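Cisalex revises ceiling tile standard for small commercial interiors

Apr 21, 2018

Cisalex has published a revised specification for suspended ceiling tiles used in small offices, shops and waiting rooms. The document runs to 114 pages and replaces the edition issued last November.

The main change concerns load. Tiles fitted beside light fittings or air vents must now be supported on all four edges, and installers may no longer trim a tile on more than two sides. Cut edges must be sealed before fitting.

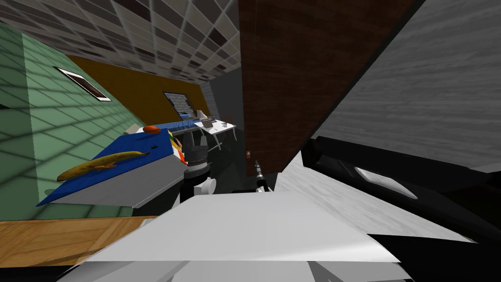

A second change covers mixed layouts. Where tiles of different shades are used in one grid, all of them must come from the same thickness class. Cisalex said that 9 of the complaints it reviewed involved grids in which thinner tiles had dropped below the level of their neighbours — a fault that often shows only after the heating has been on for a season.

Fetemar, which supplies grid sections and hangers, said its current range already meets the new limits. Cavik will withdraw one line of clips and offer replacements to trade customers. Vũ has asked for more time to test its acoustic tiles, citing the revised humidity cycle.

The specification applies to new work only. Existing ceilings need not be altered unless more than a quarter of the tiles are replaced at once. Cisalex received 946 comments during the consultation, most of them on edge sealing. A separate annex on fire-rated tiles is still in draft.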